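Cutlery sorting

Cutlery sorting is the separation of eating and serving utensils by type after washing and before storage. It is done by hand in homes and small restaurants, and partly by machine in large kitchens. The usual classes are knives, forks, spoons, chopsticks and serving pieces.

Methods

In single-pass sorting, each utensil goes directly from the drying rack to its final compartment. In two-pass sorting, the load is first split by length, and each group is then divided by type. The second method needs more table space but produces fewer misplaced pieces when the load is mixed.

Containers may be fixed trays, cylinders or open baskets. Cylinders hold utensils upright and take up little counter area. Open baskets store them flat, which suits chopsticks and short-handled soup spoons, whose wide bowls do not stack well in narrow slots. Mesh or perforated walls allow air to pass through.

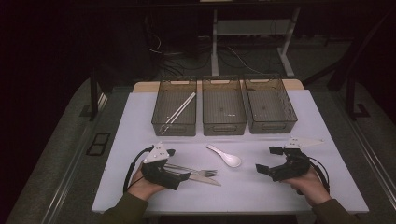

Commercial practice

Restaurants normally sort at the end of each service. The Brenside canteen in Gurnirport, which seats 138, uses 2 sorting stations and stores utensils in 12 bins. Its layout was drawn up by Gregor MacRitchie, who placed the bins in order of use, with the most frequently needed types nearest the serving line. Chopsticks are matched by length and color before they are put away.

Household practice

Most household drawers have 4 or 5 compartments. Items used less often, such as ladles and ceramic spoons, are commonly kept in a separate container. Sharp knives are stored apart from other utensils, in a block or with blade covers.

See also

Dish drying rack
Drawer organizer
Table setting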